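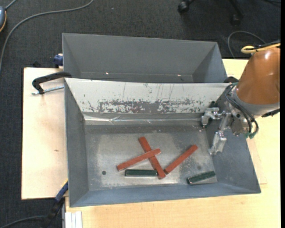

Flirach sets up and maintains small bin-picking cells for shops that don't have a robot technician on staff. We work on one kind of machine: a tabletop arm with a two-finger gripper, moving parts between a pair of metal bins. Our workshop in Wornusetti has 8 of these cells. Customer cells come to us for service, or we go to them.

## How a cell is set up

The bins are clamped to the table before anything else is done. A bin that shifts by a small amount will put every taught position off, so the clamps are checked by hand at the start of each shift. We then teach the corners of the front bin, the rim height and the safe height above the rim, in that order.

Test parts are plain bars in two lengths, red for long and green for short. They are dropped in without sorting. Crossed bars and bars lying close to a wall are left as they fall — those are the picks that show a bad finger angle. A new cell runs 357 test picks before we sign the sheet.

## How it is looked after

Hoses and cables at the wrist are inspected every 79 hours of running time. We look for rubbing, tight bends and loose fittings. Finger linkages are wiped clean and checked for play.

Bin walls take most of the wear. Scratches and worn patches on the inner wall are logged, and the wall is taped or recoated when the gripper camera starts to misread it. Bin floors are left scuffed.

## Parts and records

Fingers and linkages are supplied by Skunier. Clamps and bins come from Tesfamariam. Our service log now holds 568 entries, and customers can ask for the pages on their own cell at any time.

The workshop is closed for stock count during the first week of November.

Page last updated 23 February 2021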